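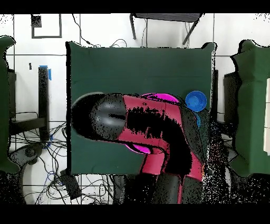
The arm over the green cloth, with the blue bowl to its right.

Print | E-mail this page

Our February visit to Kocsis took up most of an afternoon. They test grippers for smaller shops, and Csenge Lengyel had set up a bench for us with one arm, one bowl and two grippers to compare: the Parnlow, which they have used for years, and the newer Clustudum.

Each gripper gets the same job, picking up the bowl by the rim and putting it down again. The log stood at 1646 picks for the Parnlow and 715 for the Clustudum. The Parnlow is slower to close but had fewer drops. The Clustudum takes some 277 milliseconds to close and is fussy about approach angle – a few degrees off and it pushes the bowl along the cloth.

We also asked about controllers. They run everything on a Kokness unit and had no complaints apart from the manual. Changing grippers means four screws and a new calibration, so plan on half an hour.

Coffee was at 3:30. Parking is behind the building, and you have to sign in at the side door.

Shares: 2

Comments (2)

dale_r: Did they try the Clustudum with softer pads? Ours got better after we switched.

Marnie T.: Same trouble with the angle here. We went back to the Parnlow.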